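# Arrumação do armário da entrada

2 de maio de 2020

Finalmente ataquei o armário da entrada! Andava a adiar isto desde novembro, altura em que comprei a sapateira Idell e a deixei encostada à parede, ainda dentro da caixa (47 euros a ganhar pó, que vergonha). A divisão é minúscula -- 161 cm de parede a parede -- e tudo o que entra em casa acaba ali: guarda-chuvas, sacos, botas, correio.

Comecei por pôr tudo no corredor e fiz três montes: fica, vai para dar, vai para arranjar. As botas de chuva ficaram, mas mudaram-se para a varanda. As sandálias do verão passado, essas, já não tinham salvação. Os casacos grossos foram para cima, numa caixa Willems com tampa, e os cachecóis couberam todos num saco de pano que eu julgava perdido.

A sapateira tem 90 cm de altura e leva cerca de 28 pares, diz o folheto. Com o meu número 43 duvido um bocado, mas para cá de casa chega e sobra.

Depois veio a parte de que gosto mais, que é tratar dos sapatos um a um, sentado no chão e com a rádio ligada. Atacadores, palmilhas, escova, pano húmido... perco a noção do tempo!

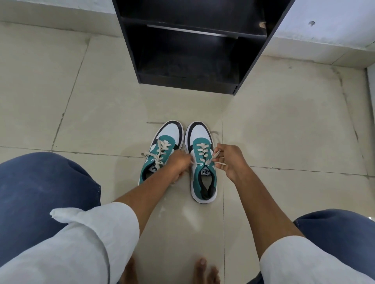 *Caderno da Casa, n.º 28*

Os Puma em azul-petróleo, branco e preto, na altura dos atacadores. Gosto deles cruzados e bem esticados, um puxão de cada lado -- e estes são dos que ficam, claro. Quero-os na prateleira de baixo, mesmo à mão para sair.

Falta-me o cesto do correio e pendurar o cabide Prodier, que precisa de buchas novas. Fica para a próxima folha do caderno.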